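Skendance sign striker Ilham Tuhumury until end of next season

Apr 5, 2025 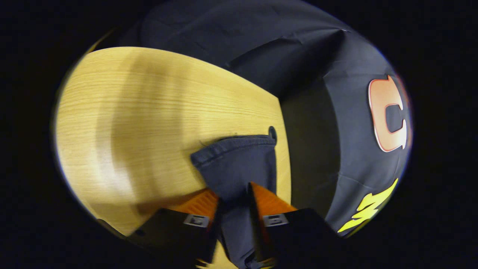

Dark navy fabric on a wooden tabletop.

Skendance have signed forward Ilham Tuhumury from Jidcombe on a permanent deal. The 24-year-old was already on loan at the club and has agreed terms to the end of next season. The fee has not been disclosed.

Tuhumury joined on loan in November, when Yiğit Ertürk was ruled out with a knee injury, and went straight into the side for the away match at Briggs. He scored in that game, a header from a corner early in the second half, and has kept his place since.

Manager Vinzenz Mösli said the club had wanted to make the move permanent for several weeks but had to wait for Jidcombe to settle their own plans for the summer.

"He works hard without the ball and he understands how we want to press," Mösli said. "When Yiğit went down we needed a forward who could come in quickly. Ilham did that. I want the two of them competing for the shirt, and there will be games when they both play."

Tuhumury said the decision had been a simple one once the clubs had agreed.

"I was playing every week here and I like the group. At Jidcombe I was mostly coming off the bench. I spoke to the manager after the Virneo Cup game and told him I would like to stay if it could be done. My family have moved over now as well, so it suits everybody."

He will keep the number 5 shirt he was given when he arrived. It is an odd number for a striker, but it was one of the few left once the squad list had gone in, and he says he has got used to it.

Ertürk is back in light training and has begun running on grass. The medical staff do not expect him to play again this season. He will travel with the squad for the remaining away games.

Captain Ozan Altıntaş is available for the home match against Briggs after serving his one-game ban. Eylül Saraç, who runs the academy, has confirmed that two under-18 players will train with the first team during the week before it, and one of them may be on the bench.

Skendance are level on points with Briggs and behind them on goal difference. A win would put them in the play-off places with four matches left. Mösli said he would not be changing much from the side that drew at home last time out, although he is looking at the left side of defence after two goals came from there.

Tickets for the Briggs game are on sale at the ground and through the club website. The home allocation is 2000 and the away end will hold 202. Supporters who have already bought a seat in the main stand should use the east entrance, as the west turnstiles are closed for repairs until the summer.

The supporters' coach to Jidcombe the following week has a few seats left. It leaves from the club car park at 10.00 and payment is taken on the coach, cash or card. Under-16s must travel with an adult.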